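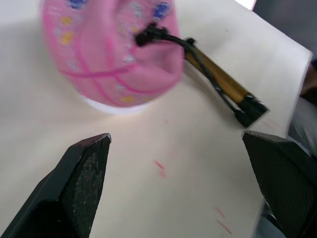
Faizal Harahap objected to the first release on the grounds that a verse life and a prose life of the same poet had been merged into one record, and that the dates given in one had been copied silently into the other. The two are now separate records, linked by the field same_subject.

Hokatar: Lives of Devotional Poets, Short Texts

Contents

700 short accounts of the lives of saint-poets, in English translation, with the source-language opening line where one was available. Each account is a single plain text file. Metadata is held in records.tsv, one row per account.

Fields

record_id: integer, never reused
subject_main: name of the poet as spelt in the source
subject_alt: other spellings, separated by semicolons
form: prose, verse or mixed
translator: name or "unsigned"
same_subject: record_id values of other accounts of the same poet
dating: the period claimed by the text itself, copied word for word
checked: y or n

The dating field is a claim made by the account. It should not be used as a historical date. Many accounts give "long ago" or the name of a king, and these have been left as they stand.

Sources

Temple pamphlets, school readers and parish-style newsletters, typed in by hand from the Purba collection. Scanned pages are not included. Spelling of names follows each source, so the same poet may appear under as many as 5 spellings. Use subject_alt for searching.

Checking

95 accounts were read against the printed source by a second person (Intan Simanjuntak or Adi Nair). These carry checked = y. The remainder were typed once and passed through a spelling check only. Expect dropped diacritics and the odd missing line in verse.

Known problems

Miracle stories shared between several poets are repeated in full in each account. Removing duplicates by text match will delete valid records.
50 accounts have no named translator.
Honorifics are sometimes part of subject_main and sometimes not.
Caste and occupation terms are kept as printed, including terms now considered offensive.

Changes

31st October: merged records split, same_subject added, file encoding changed to UTF-8.
The verse index is planned for November.

Corrections go to Rattana Kamolrat, with the record_id and the page of the printed source.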